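Should brushes hang all the time, or only until they dry?
Posted in Calligraphy and Ink Painting, Oct 1, 2023

inkandoatmeal
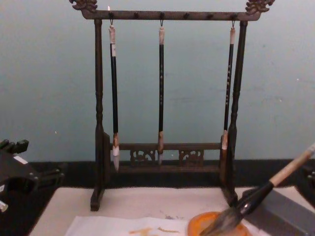
I started brush lettering in February and got the rack secondhand, dragons and all, and I love it way more than I expected to love a thing for holding brushes. But now I'm second-guessing how I use it. Up to now everything just lives on its hook from one practice to the next. My neighbor says that's wrong and they should go back in a roll once they're dry, and a woman at the art store in Moynihan said the total opposite - that rolls are only for travel.

Also, the longer bristles come down lower than the bottom bar, and one brush sits right up against the side post. Does that matter? I don't want to bend a tip. They're all white hair, goat I think, nothing fancy. I paid 67 dollars for the rack and less than that for the brushes, so that tells you where my priorities were.

Sze-wing Yeh

Either is fine once they're dry, so you can stop worrying about that part. What matters is the first night. Rinse in cool water until it runs clear, squeeze gently (don't wring!), pull the hair back to a point with your fingers and hang it tip down. You want the water going away from the ferrule, where the hair is glued in. Give it a full day, longer if your place is damp like mine.

After that I leave the ones I use every week on the rack and roll up the rest in a bamboo mat. I've got over 398 brushes if you count my father's, so hanging them all was never going to happen. If you do store some, put them somewhere with air. A plastic tube with a cap is how I lost two good ones to mildew. And moths do like goat hair, so check on them now and then.

About the tips - hanging past the crossbar is no problem as long as nothing is pushing on the hair. The one against the post I'd move. A wet tip will dry in whatever shape it's pressed into, and then you're soaking it and reshaping it and grumbling. You have empty pegs, so slide it over one and try it there. Long brushes do better toward the middle on those racks anyway.

dravoneck_dan

I never hang mine, I lay them flat on a towel and they're ok. 9 years now. Some of them shed but I think they shed when I bought them

papermoth8

Agree with Sze-wing on pretty much everything. One thing to add: check the little hanging loops at the ends of the handles. On cheap brushes they're only glued in and mine dropped straight onto the desk, tip first, and it was never the same brush again. A dab of wood glue fixed the others. I used Zokari because it was in the drawer, but any would do.

And give the carved parts a dusting with an old dry brush once in a while, a rag just snags on all those curls. Do it with the good brushes off the rack, or the dust ends up in the hair.

inkandoatmeal

Moved it over, thank you! And the loop on the skinny one is a bit wobbly now that I look, so glue tonight.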